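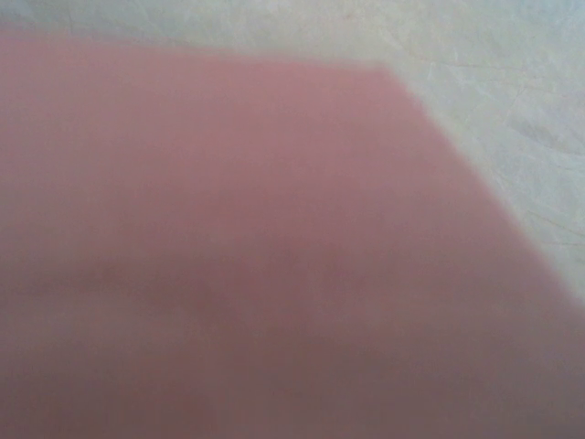

케이룰 고빈다사미 씨는 작년에 참가한 뒤에, 한국어로 자기 할머니 이야기를 처음 끝까지 말할 수 있었다고 저희에게 편지를 써 주었습니다. 문법은 많이 틀렸지만 듣는 사람들이 기다려 주었고, 그래서 다음 이야기도 하고 싶어졌다고 합니다. 편지의 마지막에는 올해도 모집을 하느냐는 질문이 있었습니다. 네, 올해도 모집을 합니다.

유세로(Jusero) 이야기 모임 참가자 모집

저희 유세로는 한국에 사는 외국인과 한국인이 함께 모여서 가족의 이야기를 말하고, 듣고, 글로 남기는 작은 모임입니다. 저는 이 모임을 진행하는 레메디오스 카레테로라고 합니다. 한국에 온 지 8년이 되었습니다. 이 글도 제가 직접 썼으므로 어색한 표현이 있으면 너그럽게 읽어 주시기 바랍니다.

올해의 주제는 "집에서 쓰던 말"입니다. 어느 가족이든지 사전에 없는 말이 있습니다. 저의 어머니는 비가 올 것 같은데 오지 않는 날을 부르는 단어를 따로 가지고 계셨습니다. 저는 그것이 표준어라고 생각하고 학교에서 사용했다가 선생님께서 알아듣지 못하셔서 무척 놀랐습니다. 그런 말을 하나만 기억하고 계셔도 참가하실 수 있습니다. 기억이 확실하지 않아도 됩니다. 형제에게 전화해서 물어보았더니 서로 다르게 기억하고 있었다는 이야기도 저희는 매우 반갑습니다.

모집 인원
모두 20명입니다. 한국어가 모국어인 분과 그렇지 않은 분을 같은 수로 모시려고 합니다. 한쪽의 신청이 많을 경우에는 대기자 명단을 만들고, 빈자리가 생기면 순서대로 연락을 드립니다.

참가 자격
만 19세 이상이면 국적과 직업에 관계없이 신청하실 수 있습니다. 한국어로 간단한 대화가 가능해야 합니다. 시험 점수는 요구하지 않습니다. 글쓰기 경험도 필요하지 않습니다. 다만 다른 사람의 이야기를 중간에 고쳐 주지 않고 들을 수 있는 분이면 좋겠습니다. 발음이나 조사를 고쳐 주고 싶은 마음은 저도 이해합니다만, 그것은 말하는 사람이 부탁할 때에만 해 주십시오.

활동 내용
모임은 6월에 시작하며 모두 다섯 번 모입니다. 한 번의 모임은 두 시간이고 중간에 차를 마시는 시간이 있습니다. 첫 번째 모임에서는 인사를 하고 둘씩 짝을 정합니다. 두 번째와 세 번째 모임에서는 짝의 이야기를 듣고 메모를 합니다. 네 번째 모임에서는 메모를 가지고 한 쪽 정도의 글을 씁니다. 자기의 이야기는 자기가 쓰지 않고 짝이 써 줍니다. 이 점이 저희 모임의 특별한 규칙입니다. 마지막 모임에서는 글을 소리 내어 읽고, 틀린 부분이 있으면 이야기의 주인이 고칩니다.

완성한 글은 소책자로 묶어서 참가자에게 한 권씩 드립니다. 편집은 코라도 파가노 씨가, 표지와 제본은 데완티 오이 씨가 맡습니다. 소책자에 이름을 넣고 싶지 않으신 분은 가명을 사용하셔도 되고, 글을 싣지 않으셔도 됩니다. 글을 싣지 않으셔도 소책자는 받으실 수 있습니다.

장소
쿠에바스(Cuevas) 책방 2층입니다. 죄송하지만 엘리베이터가 없습니다. 계단이 불편하신 분은 신청서에 적어 주시면 모임을 1층에서 하도록 준비하겠습니다. 아이를 데리고 오시는 것도 괜찮습니다. 이 경우에도 미리 알려 주십시오.

참가비
참가비는 없습니다. 차와 종이, 필기도구는 저희가 준비합니다. 교통비는 드리지 못합니다.

신청 방법
신청서는 책방 계산대에서 받으시거나 유세로 홈페이지에서 내려받으실 수 있습니다. 이름과 연락처, 편하게 말할 수 있는 언어, 그리고 기억하고 계신 "집에서 쓰던 말" 하나를 적어 주십시오. 그 말은 어느 나라 말이어도 좋고, 뜻을 설명하기 어려우면 언제 사용했는지만 쓰셔도 됩니다. 길게 쓰실 필요는 없습니다. 세 줄이면 충분합니다.

신청서를 보내신 분께는 한 분도 빠짐없이 답장을 드립니다. 답장은 카마룰 위자야 씨가 한국어와 영어로 씁니다. 신청하신 뒤에 일정이 바뀌어서 오실 수 없게 되면, 미안하게 생각하지 마시고 빨리 알려 주시기 바랍니다. 기다리는 분에게 자리를 드릴 수 있습니다.

다섯 번의 모임에 모두 참석하실 수 있는 분을 먼저 모십니다. 짝이 있는 활동이기 때문에 한 사람이 오지 않으면 다른 한 사람도 할 일이 없어집니다. 갑자기 아프거나 급한 일이 생겼을 때에는 짝과 저에게 함께 연락을 주십시오.

궁금하신 점은 책방에 메모를 남겨 주시면 제가 전화를 드리겠습니다. 전화로 한국어를 하는 것이 부담스러우신 분은 문자로 답을 받고 싶다고 적어 주십시오.

2021년 4월 17일
유세로 이야기 모임
레메디오스 카레테로 드림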